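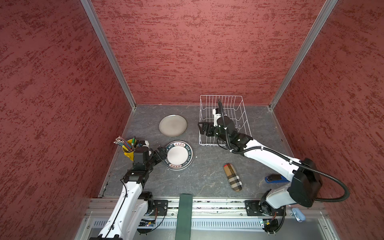

Plates first, then chopsticks, according to the woman two doors down, who has firm views on other people's washing up. Put the chopsticks away first, she said over the fence, and you'll only be fishing them out again for lunch. I said that sounded like an argument for never putting anything away at all. She said well, quite.

1 Oct 2026. Thursday, cool, bin day, wrong bin.

So the subject of the day has been the dish rack. I bought it in May at the Wetusov shop in Dulilwood, white wire, nothing fancy, and I have spent the months since failing to form a habit around it. The idea was that plates would stand in it. What happens is that plates lie on the bench beside it, as if queueing for a ride. The rack stays in its corner looking well organised, which is easy when you're empty.

I like the plates, that's part of the trouble. The HAO SHI HAO MEI one with the green rim is the favourite and gets used for everything from dumplings to a single biscuit. The plain beige sort gets used when the favourite is dirty. Anyone who visits reaches for the favourite too, and I have to smile and eat off the plain one in my own home.

The chopsticks are a separate grief. They live in the yellow holder, teal and blue and green and pink all in together, silver tips up. I once sorted them into pairs by colour. It took an evening and lasted until breakfast. There's a green-handled thing in there with them that has no business among chopsticks, but it has been there so long that moving it would feel like an eviction.

Red walls, by the way. I still can't decide. Mollel, the paint people, called it a warm textured finish, and it is certainly textured. With the dark bench against it the whole corner looks like a restaurant that does one dish very well. Bernent quoted me $1,310 to replace the stone with something paler and I went home and had a lie down. The stone stays. I've grown fond of the rusty streaks in it, and you could lose a fair bit of soy sauce in them before company noticed.

Anyway, I gave the neighbour's system a go. Plates first, on edge, one to a slot, no stacking and no leaning them on the wall.

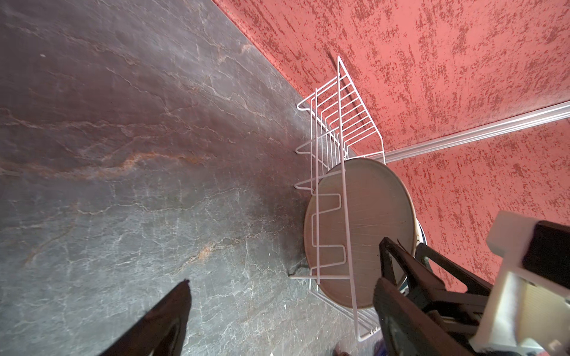 A big plate does look better standing up. I'll give her that, though not over the fence. It takes up next to nothing on the bench, and the slots are spaced so that I can't cheat and jam two in together, which I would.

Chopsticks left for tomorrow. Had toast at 9, off a paper towel, so as not to start the whole business again.

Must swap the bins.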